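4. Pitching the Jestitent

Pick a flat spot. The tent forgives a slight slope, but your back will bring it up at breakfast.

1. Empty the bag and find all 22 pegs. Look in the bottom seam before writing to us.
2. Lay the groundsheet shiny side down.
3. Join the 2 long poles. They click when seated. If you heard a crunch, stop.
4. Feed the poles through the blue sleeves. Push, never pull.

Caution: Pulling separates the poles halfway along, where your arm can't reach.
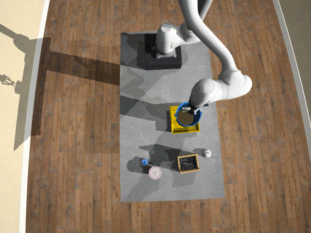 5. Peg the corners first, slanting each peg away from the tent.
6. Clip on the rainsheet with the door flap facing the door. People do get this wrong, some of them on our staff.
7. Tighten the guy lines until the fabric stops flapping.

Note: Loosen the lines before bed if rain is due. Wet cord shrinks, and it doesn't care what time it is.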